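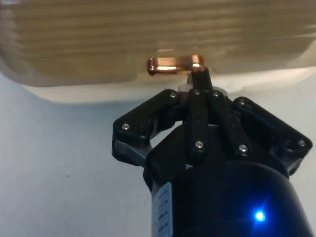
Pichit Hemmin has sold kitchen storage for nine years, first from a market stall and now from a shop called Hudmont. He stocks jars, tins, racks and cake covers, but the thing he likes talking about most is the bread bin.

"People think they want a big one," he says. "Then they get it home and it takes up half the worktop. I tell them to measure the loaf they buy most often, and then measure the gap under the cupboard. A lot of lids go up before they go back, and that's where people get caught."

He began with 10 bins bought from a closing-down sale at a place called Numis. They went in a fortnight. Last year the shop sold 4,000 items of all kinds, and bread bins were the only line he had to reorder before January was out.

His own taste is for a rounded lid on a plain base. He finds square lids collect dust and then get used as a shelf. "Once there's a fruit bowl on top, you stop putting the bread away. A curved lid keeps itself clear. You can't stand anything on it."

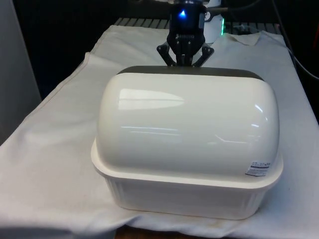 Lids and handles

Most of the complaints he hears are about lids. Some are stiff, some rattle, and some need two hands, which is no good if one hand is holding the loaf. When a new sample arrives he opens and shuts it 60 times before he decides on it. His sister, who does the ordering, thinks 10 would be plenty.

"I want to know if I'd be annoyed by it," he says. "You use it at breakfast, when you're not at your best."

He minds less about colour, though his customers don't. White is the safe choice and always has been. Tinted lids divide people – older customers tend to say they remember one like it, and younger ones ask if it comes in grey.

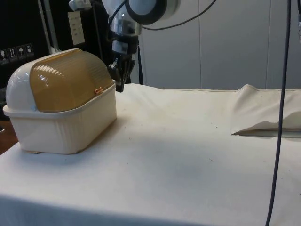 Amber lid with fine ridges, on a cream base.

"I like being able to see a bit of the inside," he says. "If you can tell there's only a crust left, you'll buy bread on the way home."

Ribbed sides he is less sure about. They look smart and they hide small scratches, but flour gets into the grooves. He cleans his with an old toothbrush and warm soapy water, then leaves the lid off until everything has dried.
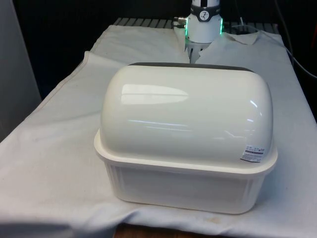
He is just as particular about what goes in. Sliced bread stays in its bag. A crusty loaf goes in with the cut side down, and anything left after two days is sliced and frozen. Cake has its own tin, because it makes the bread smell of vanilla.

The bin at home is a Jafarzadeh, bought second-hand, and the base has a chip in it. He has been offered better ones by suppliers and has turned them down. "It fits under the cupboard," he says. "I measured."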